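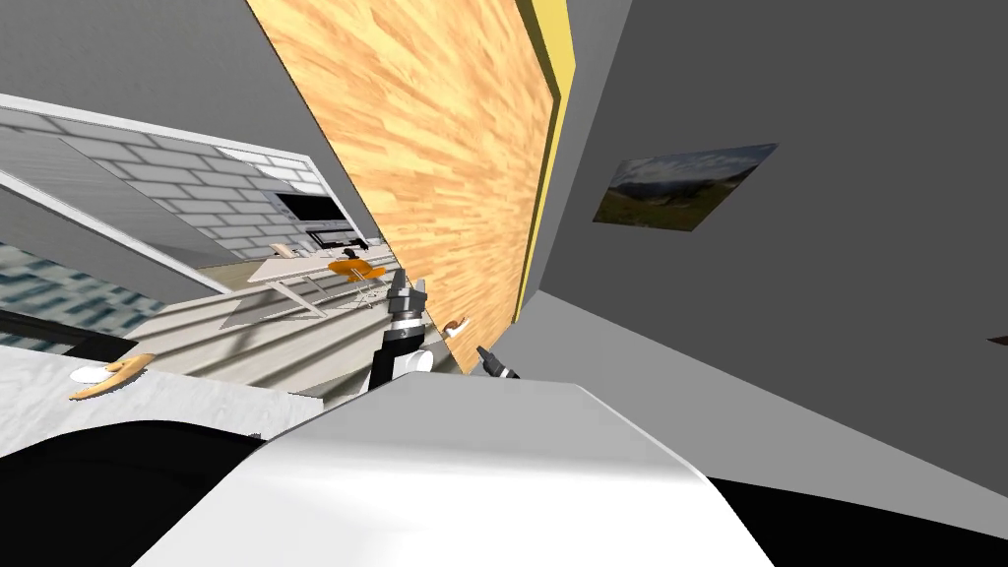
Two Weeks With an Indoor Antenna

May 16, 2020

My outdoor wire came down in January and I still haven't put it back up. The tree it was tied to lost the limb I was using, and the next tree over is on the other side of the property line. So for now I'm operating from inside the house, and I thought I'd write down how it has gone.

The antenna is a loop of plain hookup wire run around the top of the spare room, held up with plastic clips. It feeds a Trondance tuner through a short piece of coax. The radio is my old Irau, which I keep turned down to 8 watts indoors. At that level it doesn't set off the touch lamp in the hall. At 20 it did, every time.

Noise is the real problem. The first evening I had S7 hash across all of 40 meters. I shut off the house one breaker at a time with the radio on a battery and found most of it came from two wall chargers. With those unplugged the band dropped to S4. There is still a buzz that comes and goes after dark, and I think it's from outside.

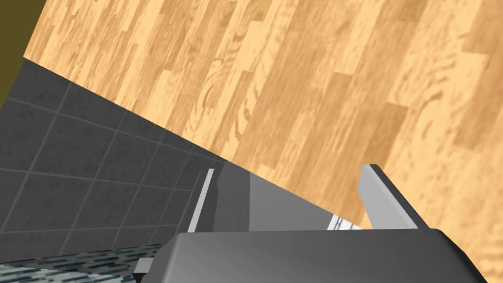
Tile meets plank floor.

I also tried laying the wire along the baseboards to see if height mattered that much indoors. It did. Signals were down on every band and the tuner wouldn't find a match on 80 at all, so the wire went back up the next morning.

So far the log has 11 contacts, all CW. The longest was 615 miles, on 20 meters in the middle of the afternoon, with a station who gave me a 539 and was patient about repeats. Most of the others were inside 600. I called CQ from the Lakstead park bench last summer and did better than this in an hour, but that was with a real vertical and no chargers nearby.

Clip-on ferrites helped a little on the coax. I put a Bitar choke at the tuner end and the RF on the key went away, so that one stays.

Next I want to try the attic, if I can find a way to get the feedline down without drilling. I'll post the numbers when I have them.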